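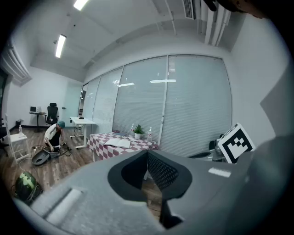 Checkered table, open book, cables on the floor: the Tinovberg room during the gripper build.

FOR IMMEDIATE RELEASE
2 July 2023

Tinovberg shared workshop puts out plans for hand-held gripper pair

TINOVBERG - The members' workshop at Tinovberg today released the full build files for the Nindholm, a hand-held gripper made to be carried by a person and copied by anyone with a printer and a free weekend or two. Parts list, drawings, wiring notes, marker sheets. All free to download, no sign-up.

The project started in May on a kitchen counter belonging to Serena Colombo, who wanted a way to show a robot arm a household job by doing the job herself. Pick up the gripper, squeeze, move the thing, put it down. The position of the tool gets worked out from the printed black-and-white markers that ride on it. First version was heavy and the trigger stuck. Second one got moved to the workshop, where there was more floor and more people to complain about it.

"I wanted something my neighbor could build," said Colombo. "Not a lab. A neighbor. If you can put together a bookshelf you can do most of this, and the forum will help with the rest."

The version going out now is number 7. Changes from the last one:

Shorter trigger pull, lighter return spring
Marker mount is one piece, goes on with four screws
Cable exits at the back, so it doesnt catch on your sleeve
Body splits in two halves for smaller print beds

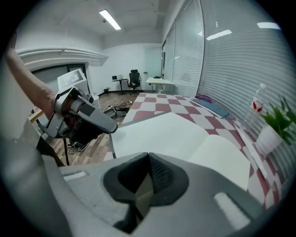

A second gripper held out by the edge of the work table.

Cost of parts for one gripper came to 33 dollars on the last group order, printing not included. Electronics are the bigger half of that. Builders who already have a scrap drawer will pay less. Print time is long - plan on leaving it overnight, twice.

The group works on everyday stuff. Books, bottles, paper, things you'd find on a table at home. Workshop sessions are open to members and guests, and the room is kept as a room, with a tablecloth and a plant, so that recordings look like somewhere a person lives.

Clive Haslam handles the wiring side and wrote most of the guide. His advice is to read the section on power before buying anything.

"Label both ends of every cable," said Haslam. "Both ends. I've rewritten that page three times and people still label one."

Known problems, listed in the release notes as well: the Praker latch on the lid wears out early and will be replaced by a plain screw. Markers printed on glossy paper give bad readings under ceiling lights, use matte. Left and right bodies are mirror images, so check wich one you are slicing.

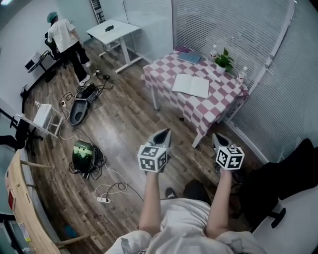
Serena Colombo

The pair is the part I care about most. One hand is fine for picking up a cup. Try opening a folder with it, or holding a page flat while you turn the next one. So we build two, a marker cube on each, and you sit down and use both hands like you normally would. It takes a while to stop gripping too hard. My wrists were sore the first evening and then they weren't.

What's next - a softer jaw pad, a wrist strap, and a build night for beginners. Bring a screwdriver. We have spares but they walk off.

About the Tinovberg workshop
Member-run space for making and repairing, with 800 square feet of floor, a print corner and a shared tool wall. The Nindholm files are kept in the Halvorsen folder on the workshop's download page, build guide included. Questions from press and from schools go to Clive Haslam at the front desk, extension 2739. Photos may be reused with credit to the workshop.

ENDS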